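Well, the arm has a place to put things now!

I've been promising an update on the shed robot since the last post and then Christmas got in the way, and then the heat did (you try soldering under a tin roof in December). But I've had a solid run of evenings on it lately and there's finally something worth showing, so grab a cuppa.

For anyone new, I've got a small secondhand arm in the shed that I call Sestomden. Don't ask, it was the name of the folder I saved the first drawings in and it stuck. The plan was always to have it hand me things while I'm working at the bench, and then put them away again when I'm done. The handing part was sort of working by winter. The putting away part was a disaster. It would trundle off with a steel rule, hover over the tray, and drop it in a heap with everything else, and next time round it had no hope of picking the thing up again because it was lying under three other things at some mad angle. I have the same problem with my own drawers, to be fair.

So the tray is gone. I've moved to a board on the wall, with a proper home for each shape of thing.

I drew the first version of the board in one go, all the holders as part of the one piece, and it looked gorgeous on the screen. Then I printed it and it curled up at the corners like a stale sandwich. Version 2 got a thicker back and rounder corners at the top, and I slowed the first few layers right down, and that one came out flat enough that I stopped fiddling. The filament is a light grey from Burine, which I picked up cheap because the label had come off the spool. It's got a nice matte finish and it hides the layer lines better than the shiny blue I was using before. I'd buy it again.

Total print time was silly. I'm not going to add it all up because my better half reads this and pays half the power bill.

Getting it up on the wall was the bit I'd been putting off. The back of the cell is corrugated aluminium, which I love because it's light and it was free (a neighbour was re-doing a carport), but corrugations mean that anything flat only touches it on the high ribs, and the ribs on this sheet aren't even the same width. I had the board up and down more times than I'd like to admit before it stopped rocking. If I was starting again I'd put a flat sheet behind that side and be done with it. Too late now, I'm not taking it all apart.

Then there was teaching it where everything is. I've been using Kurtuluş for the motion side, which is a little planner I found on a hobby forum, and I've grown very fond of it even though the settings page looks like the inside of a photocopier. You jog the arm to where you want it, save the pose, jog it somewhere else, save that one, and it works out how to get between them without whacking anything. Mostly. I saved 276 poses before I realised I'd had the wrong tool length in there the whole time. So every one of them was off by the same amount, and I sat on an upturned milk crate and had a bit of a moment. There's an offset box in the settings that would have fixed the lot in one hit, and of course I found that AFTER I'd deleted them.

Anyway. The wrist camera has been the real winner. I was dead against adding one (more cables, more things to snag) but being able to check the approach from the gripper's point of view has saved me so much crouching and squinting with a torch. I grabbed this while I was lining up on the narrow sleeves:

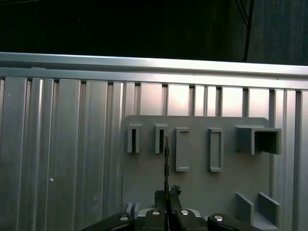

Coming up to the second sleeve with the thin piece in the fingers. Big square holder is over at the far right.

The narrow ones are the fussy ones. The slots don't leave you much room, and if the piece is twisted in the fingers even a tiny bit it catches on the lip and the whole arm does this awful little shudder. I've ended up approaching at a crawl for the last 4 mm, then stopping, then going again. It's slow as a wet week but I'd take slow over snapping a sleeve off, given they're all part of the same print and I am not doing that print again.

The square one at the end has been the opposite. I made it big and open because I couldn't decide what was going in it, and I still can't. Suggestions welcome! So far it's been a home for whatever I've had in my hand when the phone rang.

I also want to have another go at the gripper fingers. I've got a few ideas for pads with more bite, and the bloke behind the counter at Bilten (the electronics place near the station, well worth a visit if you're ever out this way) gave me an offcut of some rubbery stuff to try. It smells like a tyre shop and it's in a bag on the back verandah until it stops.

Next job after that is the cabling. I keep saying that, I know. I said it in the last two posts. But I bought clips this time, and they're sitting on the bench where I can see them, so I reckon that's progress.

If anyone has had luck with slots and thin parts, please leave a comment and tell me how much lead-in you gave them. I'm tempted to take to mine with a file and just open up the mouths a bit, but I'd love to hear from someone who's tried it first. I'll pop the board files up once I've fixed the scale on them, probably on the weekend if it's not too hot to be out there.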